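Grendonell Shared Workshop
Guidance for members: building and using hand-held grippers at home

Revised Mar 20, 2026

Members who have completed the Silik gripper build may take their work home to continue practising. The following guidance was prepared by Fionnuala Corrigan and Tadhg Hennessy and applies to single and paired units alike.

1. Fitting the fingers
Fit both fingers before tightening any hinge. The tips should meet when the trigger is fully pressed. If one finger passes the other, loosen the lower hinge and begin again. The rubber pads are to be wiped with a damp cloth and left to dry before use.

2. Choosing a place to work
A spare bedroom is suitable. Boxes should be moved back to the wall and cables kept off the floor where members will stand. A bed with a plain fitted sheet makes a good surface for cloth work, as its height spares the back.
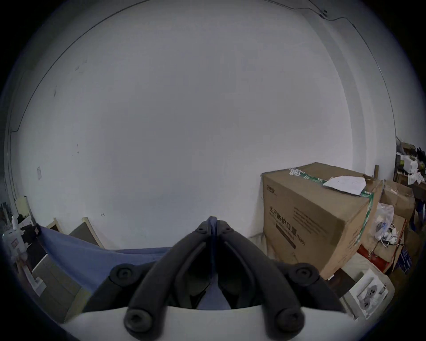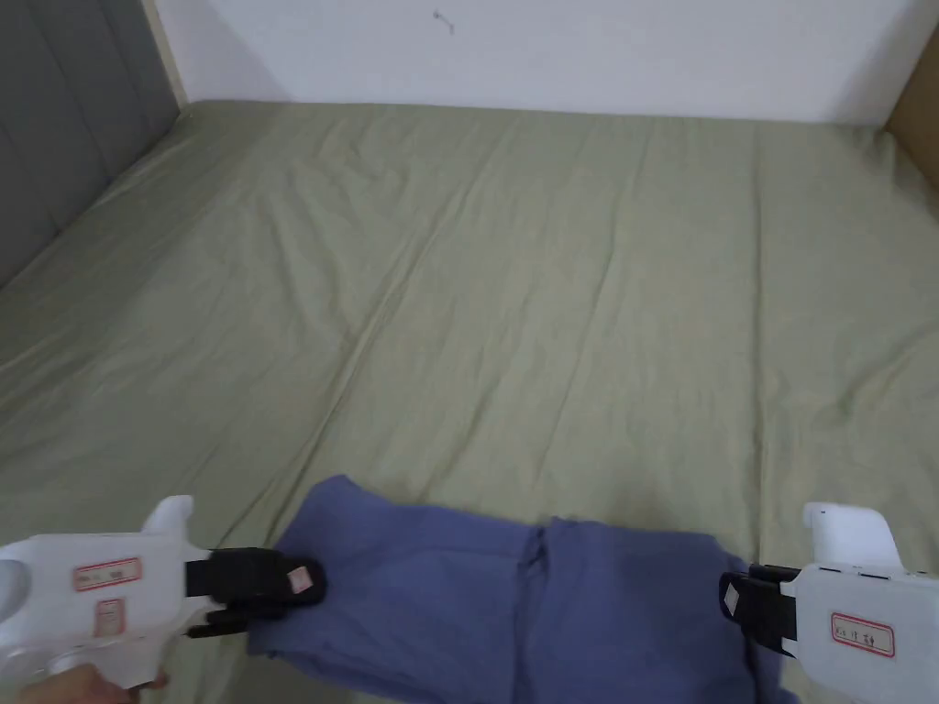
3. Handling cloth
Begin with one item of clothing, laid flat. Take hold of the edge with the left gripper first, then the right, and lift slowly. Thick seams should be avoided until the member is used to the trigger - a hard squeeze will strain the joints.

4. Care and storage
Check the hinge caps after every 199 squeezes and replace the pads after 3,175. A small pencil tally kept with the unit is sufficient. Units should be stored with the fingers closed, away from radiators.

5. Returns and spare parts
Spare pads are held at the Gadness store and are limited to 2 pairs per member. Faulty units should be handed to Enda Moriarty with a short written note of the fault.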